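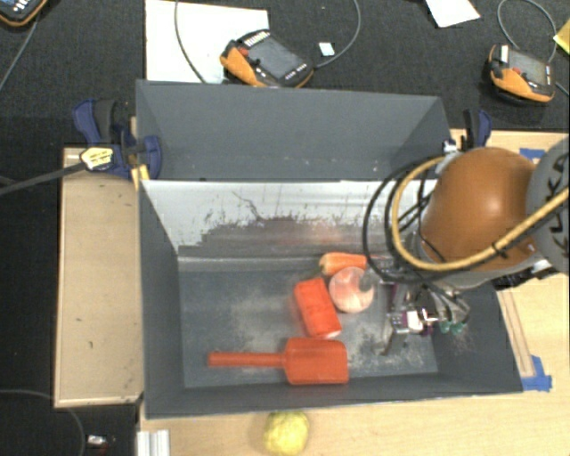
그리퍼 비교 기사는 대개 카탈로그 숫자로 시작한다. 파지력, 스트로크, 무게. 이번엔 순서를 바꿨다. 숫자는 뒤로 미루고 일단 통에 넣고 집어 본다. 회색 통 하나, 물건 몇 개. 납작한 주황빛 플라스틱 삽, 반투명한 공, 당근, 네모난 블록. 모양이 제각각이라 한 손가락으로 다 되는 경우가 드물다. 특히 당근처럼 뒤쪽 벽 가까이 누운 물건은 손가락보다 팔 몸통이 먼저 걱정된다. 통 바닥과 안쪽 벽의 긁힌 자국도 봐 두시길. 빈 피킹을 해 본 사람이라면 남 일 같지 않을 거다.

비교 대상은 셋. Vinder의 평행형 2지, Berkia의 적응형, 그리고 Yokoyama의 얇은 손가락 모델. 컨트롤러는 Gudurach 것으로 통일했다. 배선 바꾸는 데만 반나절. 예상보다 길었다. 커넥터 규격이 셋 다 다르다. 이건 제조사들이 좀 맞춰 줬으면 한다.

먼저 Vinder. 빠르다. 닫히는 소리부터 시원하다. 블록은 거의 문제가 없었다. 각이 맞으면 그냥 집는다. 문제는 삽. 바닥에 붙은 얇은 판을 집으려면 손가락 끝이 바닥까지 내려가야 하는데, 여기서 힘 제어가 둔하다. 바닥을 누르고 멈춘다. 보호 정지, 해제, 다시. 오전 내내 그랬다. 손잡이 쪽을 노리게 파지점을 바꾸니 좀 나아졌지만 들어 올리면 무거운 쪽이 기운다. 옮기는 동안 흔들흔들.

Berkia는 반대다. 느리고, 너그럽다. 공을 감싸 쥐는 느낌이 좋다. 위치가 조금 틀어져도 알아서 따라간다. 대신 부피가 크다. 통 벽 옆에 붙은 물건은 접근 각도가 안 나온다. 경로 계획이 포기하는 일이 잦았고, 카메라 쪽에서는 기구부가 물건을 가려 버린다. 적응형을 살 생각이라면 통 크기부터 재는 게 맞다. 우리는 사고 나서... 아니 빌리고 나서 쟀다.

Yokoyama가 의외였다. 손가락이 얇아서 틈에 들어간다. 당근과 벽 사이, 공 옆 좁은 자리. 여기까진 만점. 그런데 얇은 만큼 옆으로 받는 힘에 약하다. 시험 4일째에 손가락 하나가 휘었다. 예비품을 같이 받아 두길 잘했다. 교체는 나사 몇 개, 11분. 교체 후 영점을 다시 잡아야 하는대 메뉴얼에 이 부분이 딱 한 줄이다. 한 줄!

이제 미뤄 둔 숫자. 세 기종 합쳐서 2721회 시도했다. 성공률 순위를 표로 달라는 요청이 있었는데 싣지 않기로 했다. 물건 배치가 매번 다르고, 실패의 종류도 다르다. 못 집은 것과 집었다가 놓친 것을 같은 칸에 넣기가 영 찜찜하다. 다만 정지 횟수는 적어 둔다. 바닥 접촉으로 멈춘 것이 31회, 대부분 Vinder. 설정값을 낮추면 줄어들지만 그만큼 느려진다.

카메라 얘기도 짧게. 위에서 내려다보는 고정식 한 대면 충분하다고들 하는데, 반투명한 공에서 막혔다. 깊이 값이 튄다. 조명을 옮기고 노출을 내리고, 결국 색 영상으로 윤곽을 잡는 쪽으로 돌렸다. 완벽하진 않다. 손목 카메라를 더하는 방법도 있지만 케이블이 또 늘어난다. 케이블. 팔에 감기는 호스와 선 정리는 아무리 강조해도 모자라다. 여유를 너무 주면 통 모서리에 걸리고, 너무 조이면 손목 회전에서 당긴다.

Gudurach 컨트롤러는 무난. 화면 글씨가 작고 부팅이 길다. 그리퍼 프로필을 저장해 두고 바꿔 부르는 기능은 아주 편했다. 이것 하나로 점수를 준다.

그래서 뭘 사야 하나. 상자나 블록처럼 각진 물건이 대부분이면 Vinder. 공이나 과일처럼 둥근 게 많고 통이 넓으면 Berkia. 좁은 틈이 관건이면 Yokoyama, 단 예비 손가락까지 예산에 넣을 것. 세 곳 모두 9월에 펌웨어를 새로 낸다고 한다. 바닥 접촉 제어가 바뀌면 삽부터 다시 집어 볼 생각이다.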